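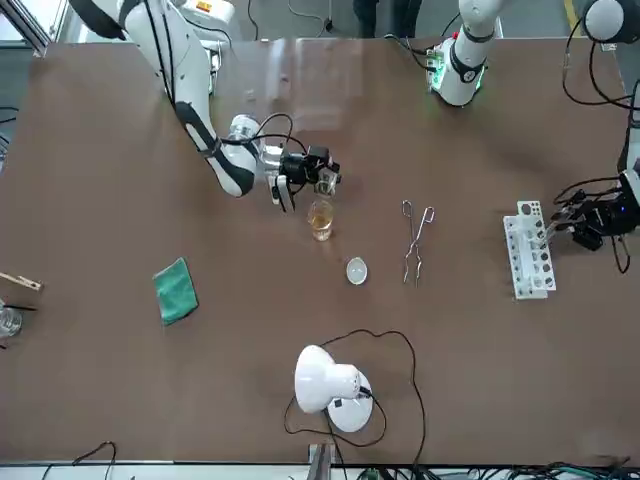
GALLERY / Teaching room and small glassware

The brown table at Trikavden

Since September we have at Trikavden a new table for the small glassware. The top is wide, brown and matte, so the clear glass is easy to find on it, and this was my main wish when we ordered. The old table was white and I often put my sleeve into a beaker I had not noticed.

The table came from Hollex, order number 2287. We waited for it a little longer than they promised, but the surface is good and I would choose the same colour again. My only complaint is that it shines a little under strong light.

The amber liquid is the one visitors always ask about. In a plain clear beaker such a colour is very pleasant to look at, and I think it is a pity that most of our other solutions have no colour at all.

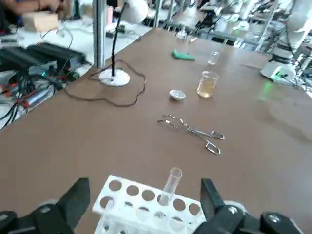 I should say something about tongs also. The crucible tongs with bent tips are my favourite tool of the whole set. One can lift a small dish from the side with them, and the fingers stay far from it. We own 2 pairs, one from Boychuk and one much older, and I could not tell you any more which is which. Please put them down flat after use and do not hang them on the edge of a beaker. A white porcelain dish is cheap, but it is always broken on the day when it is needed.

For test tubes we keep to white plastic racks with round holes. They are light and simple to wash. A tube may lean a little in its hole, and this does not disturb me.

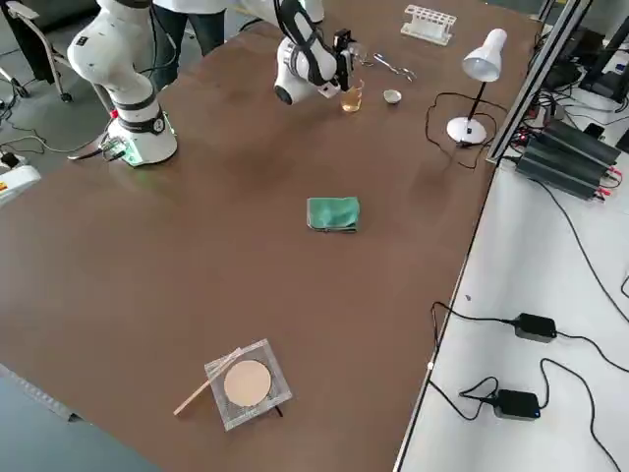 The cloths we buy from Geno in a big packet, and I ask everybody to fold them again after wiping. A folded cloth takes less place and one sees at once that it is there. Paper we use only for spills.

With the lamp I am still not fully satisfied. The white bell shade gives a soft light, but the cord is long and it likes to lie on the table. I will look for some clips to hold it.

In the next gallery I would like to show the shelves, where we have roughly 4000 small pieces of glass, many of them still without labels.

Feb 9, 2018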